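4. 実験

4.1 タスク設定

前章で述べた進行状態トークンの効果を調べるため、双腕ロボットによる中華まんの出し入れを対象に実機実験を行った。タスクは搬入と搬出の二段階からなる。搬入では、皿の上の中華まんを右グリッパで一個ずつ把持し、電気蒸し器のステンレス製バスケットに移す。すべて移し終えたら、左グリッパでガラス蓋のつまみを把持し、バスケットに被せる。搬出では蓋を外して卓上に戻し、中華まんを一個ずつ皿に戻す。実験中、蒸し器には通電しない。蒸気による画像の曇りと対象物の温度変化は本稿の範囲外である。

このタスクを選んだ理由は、搬入と搬出の途中で見た目がほぼ同じ状態が生じることにある。バスケットと皿の両方に中華まんがあり、蓋が卓上に置かれている状態は、搬入の途中にも搬出の途中にも現れる。現在の画像だけを入力とする方策は、この状態で次にどちらへ運ぶべきかを決められない。Najjarら[12]は食器の並べ替えで同種の曖昧さを報告しているが、彼らの設定では手先の位置が段階ごとに異なるため、関節角を入力に加えるだけで大部分が解消されている。本タスクでは皿とバスケットの間を右手先が往復し、通過する領域も両段階で重なるので、関節角による判別は難しい。

もう一つの難しさは把持対象の変形である。中華まんは表面が柔らかく、指を閉じすぎると潰れ、緩いと搬送中に滑る。一方、蓋のつまみは硬く、把持位置がずれると蓋が傾く。左右の腕で必要な把持の性質が違うことから、グリッパの開閉指令は腕ごとに独立した出力ヘッドで予測した。

4.2 実験環境

ロボットは白い矩形のテーブルに向かって設置した。蒸し器は卓上の中央、皿はその右、蓋は左に置く。両腕の先端には金属製の指を二本もつグリッパを取り付けた。観測には頭部カメラの画像と左右の手首カメラの画像、両腕の関節角、グリッパの開度を用いる。背景の壁と周辺の配置は全試行を通じて変更していない。照明についても室内灯のみとし、遮光は行わなかった。ステンレスの内壁とガラス蓋には照明が映り込むが、これを画像処理で除去することはしていない。

制御にはTeseoを用い、方策が出力した目標関節角の系列を補間して各腕に送る。方策の推論と軌道の実行は非同期に行い、新しい系列が届いた時点で未実行の部分を置き換える。置き換えの前後で目標値が不連続になる場合は、重なる区間を線形に混合した。左右の腕の干渉検査は事前に定めた領域によって行い、右腕が蒸し器の上にある間は左腕が蓋を持って同じ領域に入らないようにした。この制約はすべての手法に共通である。

4.3 データ収集

教示データは遠隔操作により収集した。操作者は二名で、いずれも本研究の開始前から同じ操作装置を使用している。収集した教示は148件であり、うち139件を学習に用いた。残りは、途中で通信が途切れたもの、および搬入と搬出の切り替わりで操作者が手順を誤ったものである。中華まんを一度落として拾い直した教示は除外していない。こうした教示には回復動作が含まれており、予備実験では除外した場合に把持のやり直しが起こりにくくなった。

各教示の開始時に、皿とバスケットの位置を机上の基準点から手作業でずらした。中華まんの配置は操作者に任せ、皿の縁に接する配置や、隣同士が触れる配置も許した。中華まんは乾燥により表面の皺が増え、把持のしやすさも変わるため、収集日ごとに新しいものに交換した。

進行状態の教師信号には、搬入・蓋閉め・蓋開け・搬出の区分と、各区分の中での経過の割合を用いる。区分の境界はグリッパの開閉履歴から自動で抽出し、M. Farahが全件を目視で確認して修正した。修正の多くは、蓋のつまみを持ち直した箇所を境界と誤検出したものであった。

図4に頭部カメラの画像を示す。一個の中華まんがバスケットの奥寄りにあり、三個が皿に載っている。右グリッパは皿の左側にある中華まんのすぐ上にあり、左グリッパは蓋の手前にある。この一枚から、右手がこれから把持するところなのか、置き終えて離れるところなのかは判別できない。提案手法が履歴を必要とするのは、このような観測に対してである。なお、皿の左側の中華まんは指によって一部が隠れており、接触前後の細かな位置合わせは主に手首カメラの画像に依存する。

図4 頭部カメラの画像。中央が蒸し器、左が蓋、右が皿。搬入中と搬出中の双方で同様の観測が得られる。
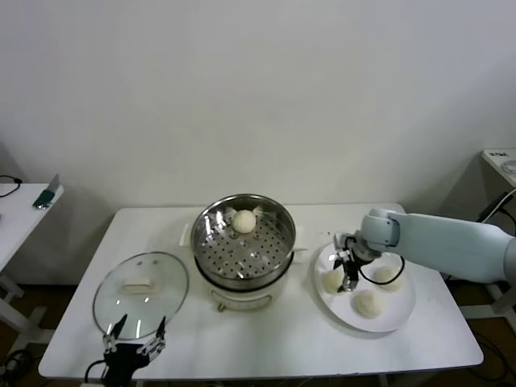

4.4 比較手法と学習条件

以下の四手法を比較した。画像符号化器と行動の出力部は共通とし、入力と補助損失のみを変えている。

単一時刻:現在の画像、関節角、グリッパ開度のみを入力とする。
履歴連結:過去の画像特徴を一定間隔で抽出し、現在の特徴と連結する。
区分ラベル:上記の四区分を別の識別器で推定し、推定結果を方策の条件として与える。識別器の入力は履歴連結と同じである。
提案手法:進行状態トークンを再帰的に更新し、方策の条件として与える。

いずれの手法も300エポック学習し、最終エポックの重みを評価に用いた。検証損失による重みの選択も試したが、検証損失と実機での成否の対応が弱く、手法間で条件が揃わなくなるため採用しなかった。学習時の画像には明るさの変更と小さな平行移動を加えた。左右反転は、蓋と皿の位置関係が入れ替わるため行っていない。

履歴連結では、履歴を長くすると学習データ上の誤差は下がるものの、実機では直前の動作を繰り返す傾向が強まった。搬送を終えた後も腕が皿とバスケットの間で止まり、次の把持に移らない例がみられた。表1の結果は、予備実験で最も成功数の多かった履歴長によるものである。

4.5 評価条件

評価は五条件で行い、各手法・各条件につき15試行、合計300試行を実施した。

条件A:すべての中華まんが皿にある状態から搬入と蓋閉めを行う。
条件B:搬入の途中から再開し、蓋閉めまで行う。
条件C:搬出の途中から再開し、すべて皿に戻す。
条件D:搬入から搬出までを続けて行う。
条件E:条件Aと同じ手順の途中で、評価者がバスケット内の中華まんを一個皿に戻す。

条件BとCでは、再開点までの動作を遠隔操作で行い、その間の観測を履歴として方策に入力した。単一時刻の方策には再開点以降の観測だけを与えている。再開点での中華まんの配置はBとCで揃えた。条件Eで皿に戻す時機は試行ごとにあらかじめ決め、四手法で同じものを用いた。

成功の判定は、条件で定めた終状態に達したかどうかによる。中華まんを落としても、方策が自力で拾い直して終状態に達した場合は成功とした。卓外に落ちた場合、蓋が傾いたまま残った場合、同じ中華まんを繰り返し往復させた場合は失敗とした。判定はT. RizkとH. Azarが記録映像を見て独立に行い、食い違った試行は協議して決めた。試行の順序は手法間で無作為に入れ替え、実機の操作にあたった者には手法名を伏せた。

4.6 結果

表1に成功した試行数を示す。

表1 各条件における成功試行数(各15試行)
手法 A B C D E 合計
単一時刻 11 7 6 2 4 30
履歴連結 12 9 8 5 6 40
区分ラベル 12 11 10 8 5 46
提案手法 13 13 12 11 9 58

条件Aでは手法間の差は小さい。搬入だけを行う場合、単一時刻の方策でも開始時に動作の向きが定まり、そのまま最後まで続くことが多かった。失敗の大半は把持に関するもので、隣の中華まんを同時に押して皿の縁から出してしまう例と、蓋のつまみを浅く掴んで蓋が傾く例である。これらは四手法すべてにみられ、進行状態の扱いとは関係が薄いと考えられる。

条件BとCでは差が広がった。単一時刻の方策は、再開直後に誤った向きの搬送を始めることがあり、一度バスケットに入れた中華まんを次の動作で取り出す例もあった。履歴連結ではこの往復が減ったが、腕が停止したまま動かない失敗が新たに生じた。提案手法の失敗には往復が含まれず、条件Bの二件はいずれも蓋の把持、条件Cの三件はバスケットの内壁に指が接触して把持位置がずれたものであった。

条件Dでは、蓋閉めから蓋開けへの切り替わりが主な失敗箇所となった。単一時刻の方策は、蓋を被せた直後に再び持ち上げ、また被せる動作を繰り返した。区分ラベルでも、識別器の出力が境界付近で揺れた試行では左腕がつまみの上で上下した。提案手法の進行状態は同じ箇所で滑らかに推移したが、つまみの把持に一度失敗した後、進行だけが先に進み、蓋が閉まったものとして搬出に移った試行が一件あった。

条件Eは全手法で成功数が少ない。区分ラベルは履歴連結を下回っており、搬入の終わり近くで皿に戻された場合に、区分が蓋閉めへ移ったまま戻らなかったことが原因である。提案手法では進行状態が巻き戻るかどうかが成否を分けた。失敗した六件のうち四件では、皿に中華まんが残ったまま左腕が蓋に向かった。教示データには外から配置を変えられる場面が含まれておらず、進行が後退する例を学習できていない。

4.7 進行状態の推定に関する分析

推定された進行状態と人手による注釈を比較したところ、誤差は区分の境界と、グリッパが画像上で対象を隠す時刻に集中していた。後者では頭部カメラから皿の一部が見えず、皿に残る中華まんを画像から確認できない。手首カメラの画像を符号化器から除いて再学習すると、この区間の誤差はさらに大きくなった。

また、トークンの更新を途中で止める操作を条件Dの記録データに対してオフラインで行った。搬入の途中で更新を止めると、搬出中の観測に対しても搬入の向きの行動が出力された。行動の向きが現在の画像よりもトークンに強く依存していることを示す結果であり、条件Eで配置の変化への追従が遅れたことと整合する。Mösliら[17]は観測の再構成誤差によって記憶の更新量を調節しているが、本手法への適用は行っていない。

中華まん以外の対象として、同じ配置で布製の球を用いた試行も少数行った。把持の失敗は減ったものの、球の見た目が教示と異なるため進行状態の推定が不安定になり、表1には含めていない。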